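I met Funmilayo Uzor on a Tuesday in the back room of the Nastwood library, where she was eating a cheese roll and reading a budget paper at the same time. She's chaired the council's scrutiny panel for six years, and last month she walked out of her own meeting.

"I didn't storm," she told me. "I picked up my bag and went home."

The row is over the bus contract with Weltosel. Her panel asked for the full bid papers in October and got two pages back - two! - with most of the prices blacked out. The council leader, Adebayo Amadi, says the rest is commercially sensitive. I asked whether she believed him.

"I believe he's been told that," she said, and had another bite of roll.

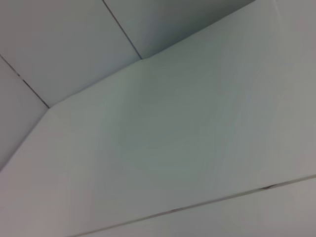 Salamatu Sani sees it differently, and told me over the phone that walking out had only handed Amadi a quiet evening. "You can't ask questions from your kitchen," was how she put it.

Uzor laughed when I passed that on. She'd had 342 emails by then, mostly kind, and she plans to be back in the chair for the next session. Would she walk out again?

"If I get the same two pages, yes. I've got 45 minutes with the officers and I want to spend them on the real figures."
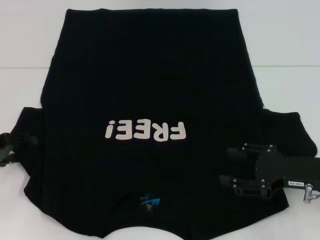
A black "FREE!" T-shirt.

She wouldn't be drawn on standing for leader - I did try, more than once. Then the library wanted its room back, so we finished up on the steps outside, talking mainly about the number 6 bus.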